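Walking Guides Wanted – Goltside Old Quarter

Home | Walks | Streets A–Z | Work With Us | Contact
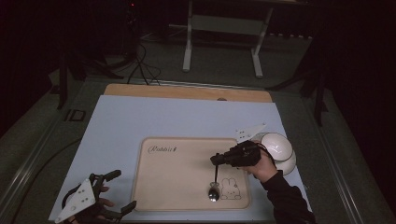
A spoon over the "Rabbit" placemat.

Wullance Walks is looking for 4 guides to lead small groups through the old quarter of Goltside, starting in May. The work is casual, paid by the walk, and suits people who know how to check a story before repeating it.

We should say at the outset what we think of most street history. A good deal of it is rubbish. Goltside has more than its share of plaques, and we have spent two winters trying to find out which of them are telling the truth. The plaque at the foot of Akach Street says a governor slept there. The rate books say it was a candle warehouse at the time, and the governor's own diary has him at the other end of the colony with a bad tooth. Visitors still stop to photograph the plaque. We still stop there too, and then we tell them about the diary.

If you already lead tours and your best material is a ghost, we are probably not the right fit. We don't do ghosts. We don't do secret tunnels either, having been down the one under Nyamweya Lane, and it is a drain.

The walks

There are two routes. The short one runs from the ferry steps up Akach Street to the old customs yard and takes 40 minutes at a slow pace. The long one carries on through Nyamweya Lane, past the terraces and the former dye works, and comes out behind the market hall. It has 107 steps in it, most of them steep, and you will climb them in summer, talking. Please think about that before applying.

Both routes leave at 10 in the morning, and the short one goes again at 3. Walks go ahead in light rain. We cancel for storms and heat warnings, and you are paid half if we cancel inside two hours of the start.

What we want from you

You'll need a voice that carries over delivery trucks without shouting. You should be comfortable saying "we don't know" to a paying customer, which some very experienced guides find hard. A second language is handy but we won't pretend it decides anything. Local knowledge is welcome, although we have found that people who grew up in Goltside are often the most attached to the things that didn't happen here.

No degree is needed. We've had history graduates who couldn't hold a group past the first corner, and a retired bus driver who could have kept them there until dark. First aid is required before your first walk and we cover the cost of the course.

Training

You will get our street file, which is 426 pages long and has a decent index. Nobody expects you to memorise it, but you will be expected to have read the parts your route passes through, including the footnotes. After that you'll follow three walks, lead two with one of us at the back, and then go out alone. Reading time is paid at the training rate. If you find an error in the file, tell us, and bring the source. "My uncle always said" is not a source, however good the uncle.

Pay and conditions

The rate per walk is the same for every guide, new or old, and is set out in the information sheet we send on request. Tips are yours. We don't encourage guides to ask for them, and the speech about how guides survive on the generosity of guests is banned on our walks. You are free to work for other companies. We'd ask only that you don't wear our badge while doing it.

We can't promise a set number of shifts. Other tour outfits advertise "up to full-time hours" and we've yet to meet the person who got them. Expect a few walks a week in the busy months and very little in winter.

How to apply

Write to Zübeyde Saraç, walks coordinator, at the Wullance Walks office in the customs yard, or hand your application in at the counter before 4 in the afternoon. Send one page about yourself and one page about a street you know well, anywhere at all. On the second page, include one thing commonly said about that street that you doubt, and what you did to check it.

Please leave off the cover letter about your lifelong passion for storytelling – we have a drawer of those. Shortlisted applicants will be asked to walk us down Akach Street, one end to the other, at their own pace.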